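How I set up a two-handed balloon task (and keep it safe and repeatable)

By Lejla Dervishi

I get asked about the balloon task more than anything else I run, usually by people who've just got a two-armed robot going and want something harder than stacking blocks. Fair enough, it's a cracker of a task. A balloon rolls, squeaks, sticks to things and goes bang, and a cloth never hangs the same way twice. Put the two together and you find out very quickly whether your house rules are any good.

So these are mine. They started life as a page taped to the wall at Tumbridge and they've grown a fair bit. Your local safety people and the manual for your own arms come first, always. This is the layer that sits on top.

Before anything gets powered up

Check the stop button. Press it, watch the arms drop out of drive, release it, and write it in the log. I do this at the start of every session, even if I only went out for lunch.

Mark a line on the floor at full arm reach plus a good step, and stay behind it whenever the drives are on. We use Stikex tape and it gets replaced when it starts to curl. Hands go over the table only when the drives are off, and that includes the quick little nudge to straighten a towel. Especially that one!

Then the cables. Run both arms slowly out to the ends of their travel and look for anything that pulls tight or sweeps across the work area. If you've got openings at the wrist joints where wiring shows, have a look in there with a torch for rubbed insulation. It's a two-minute job.

Setting the table

Lay a towel flat in the middle of the table, long side running away from you. I like dark grey on a dark surface with a pale balloon on top, so the balloon is the thing that stands out. Smooth the hem down or fingertips will find it.

Blow the balloon up to an egg shape and stop well short of tight. Ours go through a sizing hoop that Mikkelsen cut for us, and if a balloon doesn't slip through easily it gets let down and done again. Put it on the towel with the knot towards you, every time.

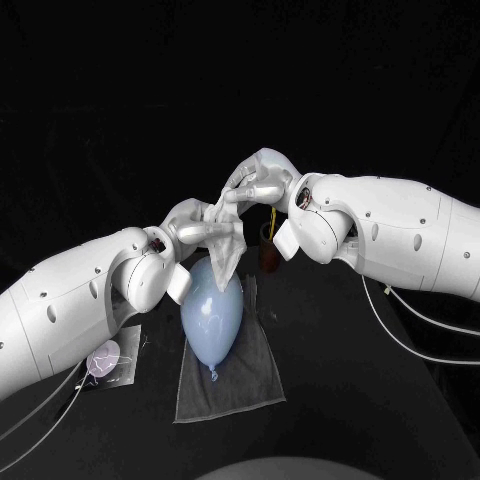
Grip force is where most people come unstuck. Start low, far lower than feels useful, and bring it up in small steps until the cloth stays put when it's lifted. Then lock that number and write it on the task card. I keep separate limits for cloth contact and balloon contact, and the balloon one is the boss whenever the two are in play together.

Speed is the same story. My cap for hands working close to each other is lower than the cap for anything else, and no operator gets to change it mid-session, me included. If someone reckons it should go up, we talk about it with the robot off.

Wear safety glasses. Yes, for a party balloon. Bits of latex go a surprising distance, and while you're thinking about latex, ask everyone in the room about allergies before you open the packet. Put it on the sign-in sheet so you don't have to remember.

During the run

One person drives, one person watches, and the watcher has the stop button. The watcher doesn't take notes, answer messages or fetch things. We swap every 36 minutes, and after 3 swaps everybody gets a proper break. 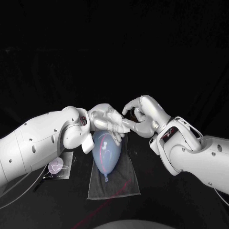

Call the stop early. If a fingertip is digging into the balloon, if the two hands look like they're going to touch when the task doesn't ask for it, or if you've just got a bad feeling, hit it and mark the run as stopped. I never want anyone trying to save a take. We use Munero for our run log and "stopped by watcher" is its own category there, so it never gets lumped in with the failures.

If a balloon does pop, drives off first, then pick up every scrap. Check the finger joints too, as slivers love to hide in there and they'll gum things up a week later.

Packing up

Park the arms, power down, and put the towel in the wash if it's gone fluffy. Leftover balloons go in the bin, fully let down. Fill in the log before you leave the room, with the grip and speed limits you used and anything that felt off, even if you can't say why.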